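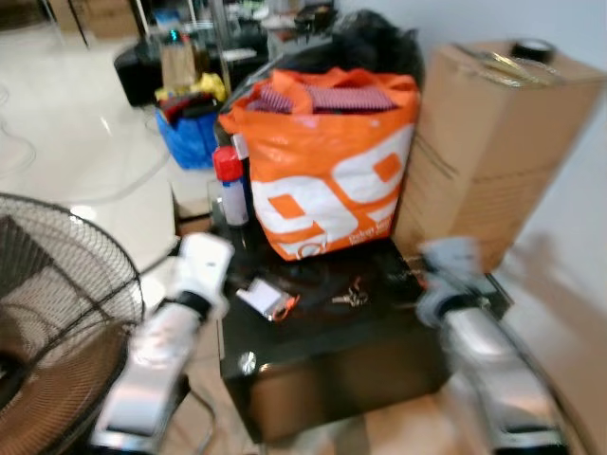

Will the new robots at Wastance take anyone's job?

Everyone who works here today keeps their job and their hourly rate, and the hours we save on keys and sorting go into the work we've been turning away.

RORWOOD, 27/10/2020 — I get asked that one before I get asked anything else, so I wanted it at the top. I started Wastance, I still answer the phone there most mornings, and I'm very happy to share that we are bringing two-armed robots into our day-to-day work at the Rorwood shop. The project is called Kashindye, and it goes live for customers in January.

If you don't know us, we look after furnished rentals between one tenant and the next. Landlords hand us the keys, our crew goes in, clears out what got left behind, cleans, fixes the small stuff and gets the place ready. We have 415 apartments on our books between Rorwood and Gratthorpe. It's good work and I like it a lot, but there's a side of it that never makes it into our ads, and that's all the handling. Bags come back. Boxes come back. Somebody's shirt comes back, and a bottle of something, and a set of keys that was in a coat pocket, and every bit of it has to be looked at and put somewhere sensible.

And the keys! I could write a whole release about keys. Every apartment has at least one, plenty have a mailbox key too, and they all have to be on the right hook when the morning crew walks in. When they aren't, a van sits in the lot with its engine off while people turn out drawers. Last year I added up the time we paid for people to look for keys and it came to more than 200 hours. I had to go make a coffee after that.

So that's where Kashindye starts. The robot has two arms with a gripper on the end of each, and its first job is the small, fiddly end of the day: picking up what came in, putting things in their place, and hanging keys where the next person will look for them. We chose those jobs because our own crew picked them. I put up a big sheet of paper in the break room and asked people to write down the part of the shift they'd happily never do again. Key hanging won by a mile. Sorting the leftovers came second. (Third was the coffee machine, and I'm sorry, that one stays with us.)

I want to be fair about how fast this thing is, since I've seen some pretty wild claims in other people's announcements. It's slower than a person. A crew member with a good eye can put a key on a hook without breaking off a conversation, and the robot takes its time lining up. Small metal things are hard for a gripper. Soft things are hard in a different way, and a plastic bag never sits the same way twice. We've had practice days where I went home thrilled and others where I went home early. What we're after is a job that gets done after the vans are parked, at whatever speed it likes, so the morning starts on time.

Practice happens in ordinary rooms full of ordinary stuff. I insisted on that. It would've been easy to set up a spotless bench with one key on it, and we'd have learned very little about the places we really work in, where there's a fan standing around and a cardboard box that hasn't been opened yet.
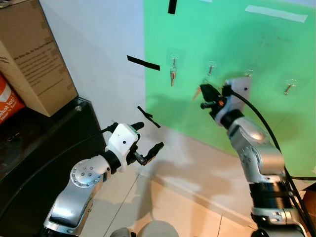

Getting to this point has taken longer than I told the bank it would. We've done 1000 practice runs so far, and our crew has been in the room for every one of them. They set out the objects, they move things between runs so that it doesn't get too comfortable, and they write up what went wrong in a shared notebook. It's a great read, that notebook. Some of the entries are one word long, and it's the word you're thinking of.

What changes for people at Wastance? Quite a bit, and I'd like to lay it out in plain terms so that no one has to hear it secondhand.

The closing shift gets shorter. Right now whoever closes stays back to sort and hang, and it's the shift that gets traded away more than any other. From January the closer will set up the robot, check that the floor around it is clear, and head home. We're paying the closing shift at its old length even though it ends sooner. I know that sounds backward from a business point of view, but people planned their budgets around those hours and I'm not going to pull them out from under anybody.

The opening shift gets a new task. Someone has to walk the key hooks and look over the sorted items before the first van leaves, and if a key is in the wrong spot or on the floor, it gets logged and put right by hand. A person signs off on every key that leaves the building. We talked about whether the machine could do its own sign-off down the road and decided against it. Landlords trust us with their front doors, and I want a human being to answer for that.

We've also made a new position, which we're calling floor lead. Floor leads run the practice sessions, keep the notebook, and have the final word on whether the robot runs on a given night. They can stop it for any reason and they don't have to justify it to me. The job comes with a $300 monthly bump in pay, and both openings went to people who were already cleaning apartments with us. One more will open up at Gratthorpe later on, and we'll post it inside the company before we look anywhere else.

Some people on the crew weren't sold, and a few still aren't. The worry I heard most was about being watched, because the robot has a camera and nobody likes the idea of a camera over their lunch. We sat down together and wrote a short set of rules. The camera runs only while the robot is working or practicing. What it records is used for the robot's work and can't be used for reviews, write-ups or settling who left the milk out. Those rules are taped up by the door, and changing them takes a vote of the crew.

The other worry was lost property. We find personal things in apartments all the time, and the old way was that a crew member would spot something that looked like it mattered and set it aside. A machine doesn't know that a packet of photos matters. So anything personal still gets pulled out by a person before the robot starts, and we hold it for the tenant exactly as we do now. If you've moved out of one of our places and you're missing something, please call us! We'd love to get it back to you.

For landlords, there's nothing to sign and no change in price. You'll drop off keys at the same counter and talk to the same people. What you may notice is that we can say yes to more same-day turnovers, and we're finally able to take small repairs again, which we had to stop offering when we ran short of hours. Loose hinges, dripping taps, that kind of thing. The crew asked for that work back, by the way. Several of them are very good at it and missed it.

Gratthorpe customers will stay with the current setup for now. The shop there is a narrower space with a step in the middle, and I'd like a full season behind us in Rorwood before we start moving walls.

If you rent out property and want to come by and see a practice session, the Rorwood office is glad to set up a visit. Wear flat shoes and mind the cables on the floor. Reporters are welcome too, and the floor leads have agreed to talk about their work as long as you let them finish the run first.

About Wastance

Wastance cleans, clears and readies furnished rental apartments in Rorwood and Gratthorpe. Kashindye is the company's in-house automation project. For visits and press questions, call or stop in at the Rorwood office during opening hours.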